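Search this site Search Go

Print this page | E-mail this page

Robot Learning, Unit 5
Learning from demonstration: action chunks, soft objects, and what to do when the hand is late

Notes by Wenjie Lu. Read before the lab. The code is in the Mundska folder and the reading list is at the end.

1. Where we are

In Unit 4 we trained a policy that took one camera image and the joint angles and gave back one action. It was trained by plain behavior cloning: collect demonstrations, treat each time step as a labeled pair, fit a network to it. On the training data the error was low. On the arm the policy drifted, and after a few seconds it was in places no demonstration had ever visited.

You should be able to explain the drift before going on. Each action carries a small error. The next image is taken from a slightly wrong place, so the next action is a little worse. With independent errors the damage would grow in line with the number of steps. In closed loop it can grow with the square of that number. Anything that cuts the number of decisions in an episode helps.

2. Action chunks

The idea is simple. Instead of one action, the network predicts the next k actions at once. The arm carries out some or all of them before the network is asked again. If an episode lasts 300 steps and k is 1, there are 300 decisions. If k is 5, there are 60.

A second benefit has to do with pauses. People stop while they are demonstrating. They stop to look, or to line up the fingers before closing. A single-step policy sees a picture of an arm at rest and the label says "stay at rest," so it learns to stay, and sometimes it never leaves. A chunk that is longer than the pause contains the end of the pause, and the policy can learn the whole stretch as one thing.

The cost is that the arm is blind inside a chunk. If the object rolls while the chunk is running, nothing reacts until the next query. Long chunks are good for smooth reaching and bad for contact. Most of this unit is about that trade.

Notation used below:

k — chunk length, in control steps
m — number of steps carried out before the next query, with m no larger than k
d — delay between taking the image and having the chunk ready, in control steps

3. Overlapping chunks

If m is smaller than k, chunks overlap, and for most time steps there is more than one prediction. There are two common ways to deal with this.

Drop the old one. When a new chunk arrives, throw away what is left of the last one. This reacts fastest. It also gives a jump at each seam, because two chunks predicted from different images rarely agree exactly. On a stiff arm you can hear the jump.

Average. Keep all predictions for the current step and take a weighted mean, with weights that fall off with age or grow with it, depending on whose code you read. Check which one you have. Averaging is smooth. It fails when the two predictions are of different kinds, such as one going left of an obstacle and one going right. The mean goes into the obstacle.

For the lab use averaging first, then dropping, and write down what changes.

4. Delay

Suppose the image is taken at step t. The network needs d steps to answer. By the time the chunk is ready, the arm is at step t + d, and the first d actions in the chunk are already in the past. Students often play them anyway, from the beginning. The arm then steps backward a little at every query and forward again, and the gripper shakes.

The fix is to skip the first d actions and start at the one meant for now. This requires honest time stamps on the images. Stamp when the image is captured, not when it reaches your program. Two groups last year lost an afternoon to this.

If d changes from query to query, measure it each time and skip by the measured value. Don't use the mean.

5. Soft objects

Rigid blocks forgive a lot. The gripper closes until it stops, and where it stops tells you that you have the block. With food the fingers keep closing, and by the time the motor current rises the thing is dented. Three points matter for policy learning.

Gripper width has to be an action with a value, trained like the others. If your data has the gripper as open or closed, the policy has no way to express "this far and no farther."

The state of the object changes over an episode and between episodes. A bun that has been handled many times is softer and has marks on it. Replace objects on a schedule and log when you do it. A policy trained on fresh ones and tested on tired ones is being tested on something else.

Success needs a written rule. "The bun is on the plate" is one rule. "The bun is on the plate and the skin is not broken" is another. The two can give very different numbers from the same set of trials. Decide before you run anything.

6. The steamer task

The worked case for this unit is unloading a steamer onto a plate. It is useful for teaching because it has a free-space part, where long chunks do well, and a contact part, where they don't. The rim of the basket makes the approach nearly vertical. A side approach that works on an open plate will hit the wall of the basket.

The Naltora data set for this task has 70 demonstrations, all by teleoperation. Five were set aside for checking the training loss. Every demonstration is a full unload, so the early images have a full basket and the late ones have one bun left or none.
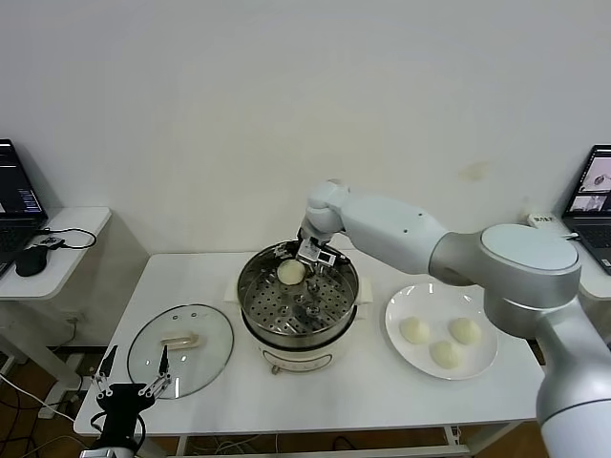
Zeyu Luo disagrees with using full unloads at all. He would rather cut every episode at each release and train on single picks, on the grounds that the network otherwise spends its effort learning the order in which the operator happened to empty the basket. His view is that the order is a habit of the person and should be kept out of the policy, and that a short rule outside the network can choose which bun comes next.

There is something to this. I still teach full unloads, for two reasons. The return move from plate to basket is part of the job, and cutting at the release throws it away unless you cut with care. Also, the last bun is a different problem from the first. With a full basket there is very little space for the fingers between neighbors. With one left there is plenty of space, but the image has less in it to attract the policy to the right place, and a policy that learned "go to the middle of the basket" from crowded images will close on nothing. Look at your failures by position in the order before you decide who is right.

7. Results to reproduce

We ran the trained policy with three settings of k and held everything else fixed. Each setting got 13 full unloads. I give the findings in words here, and you will fill in the table yourselves in the lab.

Short chunks: the policy often stalled above the basket. The stalls came at the place where operators slow down to line up. When it did go down, the grasps were clean.

Long chunks: no stalls. Reaches were quick and smooth. Grasps were poor on any bun that had shifted when its neighbor was lifted, because the chunk had been planned from an image taken before the shift.

Long chunks with small m: the best of the three on both rules from section 5. The arm asks for a new plan often but each plan still reaches past the pauses. It is also the setting most easily ruined by a wrong value of d, and if you get shaking here, go back to section 4 before you touch the training.

Thirteen trials is a small number. Do not report differences of one or two trials as if they meant something. Give the counts, and give an interval if you give a rate.

8. Lab sheet

a. Load the Ramasamy checkpoint and run it on the held-out demonstrations without the arm. Plot predicted and recorded gripper width on the same axes.

b. Measure d on your own machine. Save the full list of values and plot them in order of time.

c. Run full unloads with dropping and with averaging. Use the same k and m for both.

d. For each failure write one line: which bun in the order, which phase (approach, close, lift, carry, release), and what the policy appeared to be doing. One line is enough — do not write essays.

e. Change m only, and repeat step c with whichever method did better.

Start from the Urier config file and change one thing at a time. Keep the emergency stop within reach of the person who is watching the arm, who should not also be typing.

Xuelian Cheng has the booking sheet for the arm. Questions about the data format go to Tsion Tsegaye.

9. Common mistakes

Normalizing the test data with its own mean and spread. Use the ones saved from training.

Shuffling single time steps into train and test sets. Neighboring steps are nearly the same image, so the test error will look wonderful. Split by episode.

Moving the camera between collection and testing. Even a small bump matters. Compare a live image with a stored one before each session.

Picking the checkpoint with the lowest validation loss and stopping there. In this task the loss goes flat well before the behavior stops improving. Save several and try them.

10. Reading

Course notes, Unit 4, sections on compounding error.
Kang, Jinfeng. Internal note on overlapping chunks and delay. In the Mundska folder.
Your own lab report from Unit 4, with my comments.

Reports are due at the end of April. Bring the failure lines from step d on paper to the next meeting.

Print this page | E-mail this page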